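Linge qui déteint : peut-on encore rattraper un lavage raté, et comment trier ensuite ?

Forum > Maison > Entretien du linge

Posté par mirabelle_33
Mots-clés : décoloration, tri, couleurs, lavage à froid

Bonjour à tous,

Dimanche, j'ai fait ce que toute personne raisonnable fait un dimanche : j'ai mis tout ce qui traînait dans le tambour, appuyé sur le bouton et quitté la pièce. Programme à 30 degrés, essorage tranquille. Résultat, deux chemises blanches, une taie d'oreiller et un torchon auquel je tenais (oui, on peut tenir à un torchon) sont maintenant d'un rose que ma mère qualifie poliment de « layette ». Le coupable est un sweat bordeaux de la marque Fodolell, neuf, dont l'étiquette disait « laver séparément ». Je l'ai lue après.

J'ai relancé une machine dans la foulée avec une lessive plus forte, et le rose a pâli sans partir. Depuis, tout attend dans une bassine d'eau froide dans la baignoire, ce qui complique les douches.

Mes questions :
- est-ce rattrapable, sachant que les chemises sont en coton et la taie aussi ?
- le torchon a une broderie bleue, est-ce que je risque de la perdre ?
- les lingettes anti-décoloration, ça marche ou c'est pour décorer le placard ?
- et à l'avenir, combien de tas faut-il faire pour être tranquille ? Ma belle-sœur en fait sept. Je refuse d'en arriver là.

Merci d'avance, et pas de morale sur les étiquettes, j'ai déjà eu celle de la famille.

Latrice Tillman
Membre depuis longtemps, section Entretien

Bonne nouvelle : du coton blanc qui a viré au rose, ça se récupère assez souvent, à condition de ne pas l'avoir passé au sèche-linge. Si vous l'avez fait, ne me le dites pas, je préfère dormir.

Première chose, sortez tout de la bassine et séparez le torchon brodé du reste. Il aura droit à son propre traitement.

Pour les chemises et la taie, un bain de percarbonate de soude. Une cuillère à soupe bien pleine dans cinq litres d'eau chaude, 60 degrés si l'étiquette de la chemise le permet (je sais, les étiquettes). En dessous de 40, le percarbonate fait surtout acte de présence. Vous laissez tremper quelques heures, vous remuez quand vous passez devant, puis lavage normal. Gants et fenêtre ouverte, et on ne ferme jamais un récipient avec ce mélange dedans, il dégage du gaz.

Si une teinte persiste, il reste le décolorant pour textiles à base d'hydrosulfite, vendu au rayon teintures. C'est efficace et ça sent l'œuf. À réserver au blanc intégral : boutons de couleur, liserés et logos imprimés peuvent y passer aussi. Faites un essai sur l'intérieur d'un ourlet avant.

Ne mettez pas de javel par-dessus tout ça. D'abord parce qu'on ne mélange pas la javel avec d'autres produits, ensuite parce que sur certains tissus mélangés elle transforme le rose en jaune, et le jaune, lui, reste.

Pour le torchon, essayez la broderie au coton-tige : un peu d'eau additionnée de percarbonate sur un point au revers, une demi-heure, puis on tamponne avec un chiffon blanc. Si le chiffon reste blanc, vous tentez un bain tiède et court. S'il bleuit, vous adoptez un torchon rose. On s'y fait.

Les lingettes attrapent une partie du colorant qui circule dans l'eau. Pour un vêtement qui dégorge un peu, elles rendent service. Pour un bordeaux neuf, c'est un parapluie de cocktail sous l'orage.

pichon_du_port

Moi je lave tout ensemble à froid depuis toujours et je n'ai jamais eu de problème. Après, je m'habille en gris.

Pour le torchon : vinaigre blanc. Je ne sais pas si ça marche mais tout le monde le dit.

Wendora
Ancienne employée de pressing

Le vinaigre ne décolore pas grand-chose, pichon, et il ne « fixe » pas davantage les teintures modernes du coton. Il est très bien contre le calcaire et dans les cornichons. Pour le rattrapage, suivez Latrice. Je réponds surtout sur le tri, parce que sept tas, il y a de quoi demander le divorce.

J'en fais quatre, et le quatrième est temporaire :

Les blancs. Blancs pour de vrai. Une marinière n'est pas blanche, même si elle fait des efforts.

Les clairs et pastels, avec les gris pâles et les beiges.

Les foncés et les vifs, y compris rouge, turquoise, vert soutenu. À 30 degrés, à l'envers, tambour pas trop plein.

La quarantaine. Tout ce qui est neuf et coloré y passe deux ou trois lavages, seul ou avec des choses noires qui n'ont plus rien à perdre. Votre sweat y a sa place réservée.

Les rouges et les turquoises sont ceux sur lesquels on me pose le plus de questions. Ces couleurs ne vont jamais avec les blancs :

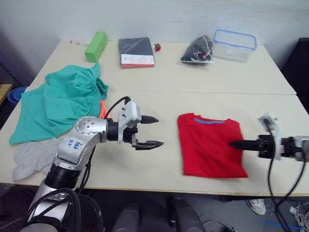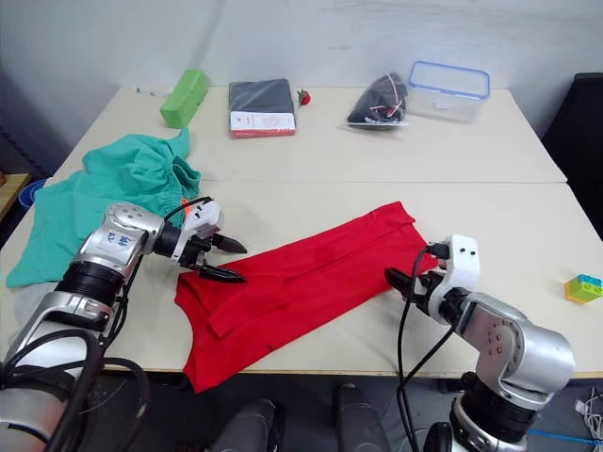 Les rouges dans le tas des foncés, les bleu-vert aussi, tricot ou pas :
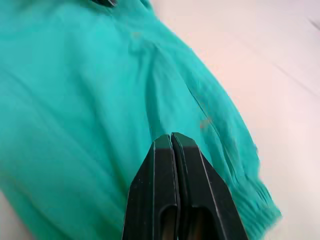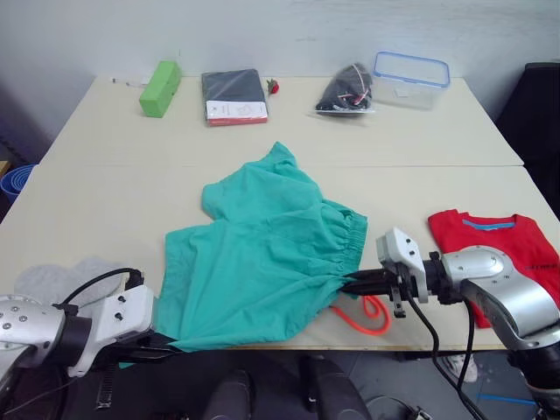 Pour savoir si un vêtement est encore en quarantaine, le test est bête : on mouille un coin peu visible, on pose dessus un mouchoir blanc et on donne un coup de fer doux. Si le mouchoir prend la couleur, le vêtement repart pour un tour. Sur la maille, sautez le fer et pressez seulement entre deux doigts, sinon vous aurez en prime une belle marque luisante.

Deux bricoles encore. On ne laisse pas le linge mouillé dans la machine jusqu'au lendemain matin, c'est là que les couleurs migrent d'un tissu à l'autre, par simple contact. Au pressing, la moitié des catastrophes qu'on nous apportait venait d'un tambour oublié. L'autre moitié venait de maris serviables - je n'ai pas de statistiques, seulement des souvenirs.

Et le dosage. Plus de lessive ne retient pas la couleur, ça laisse juste des traces blanches sur le foncé et on croit que c'est du calcaire. Si votre eau est dure, dosez selon le tableau au dos du paquet, celui qui est imprimé en tout petit, et arrêtez-vous là.

mirabelle_33

Merci à tous ! Percarbonate acheté, bain en cours, la baignoire est donc toujours indisponible. Les chemises ont nettement pâli, la taie est encore un peu saumon au niveau de la couture (fil en polyester, je suppose ?). La broderie a passé le test du coton-tige, je tente le torchon ce soir.

Pour les quatre tas, c'est accepté. Ma belle-sœur trouve que c'est du laxisme.

Latrice Tillman

Le fil, oui, c'est possible, il ne réagit pas toujours comme le tissu autour. Refaites un bain pour la taie seule, avec du percarbonate frais, le mélange de la veille ne vaut plus rien. Et rincez deux fois avant de dormir dessus.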